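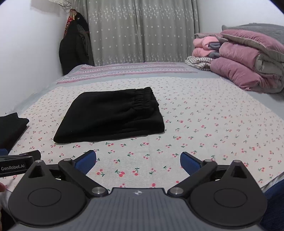 Les sauvegardes de la version 1 de Grallska sont-elles lisibles avec la version 2 ?
Elles le sont après conversion, à condition que la partie ait été enregistrée hors combat.

Contenu du dépôt

Le dépôt regroupe les tables de dialogues et de quêtes du jeu de rôle Grallska, extraites avec l'outil Ekenar. Il compte 574 quêtes, réparties en 2 fichiers : quetes_base.csv et quetes_retitz.csv (extension Retitz). L'encodage est UTF-8, le séparateur est le point-virgule.

Champs

id – identifiant interne, stable d'une version à l'autre
region – code à trois lettres
prerequis – liste d'id, vide pour les quêtes d'ouverture
fin – embranchement débloqué, le cas échéant

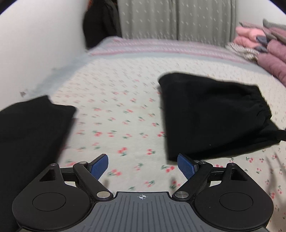

Jianguo Xue signale que le champ prerequis boucle sur lui-même dans la chaîne du phare de Bjarnason, et que le convertisseur s'arrête sans message. Corrigé dans la branche de janvier ; les anciennes tables sont à régénérer.

Utilisation

1. Copier le dossier de sauvegarde hors du répertoire du jeu.
2. Lancer ekenar convert avec le chemin de la copie.
3. Vérifier le journal – toute ligne ORPHELIN désigne une quête sans région.
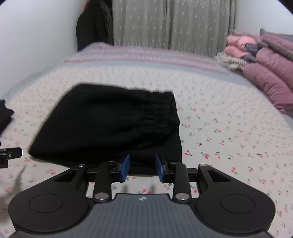 4. Replacer les fichiers convertis, puis charger la partie depuis le menu principal.

Limites

Les dialogues de plus de 3 000 caractères sont tronqués à l'export. Les textes des objets ne sont pas inclus.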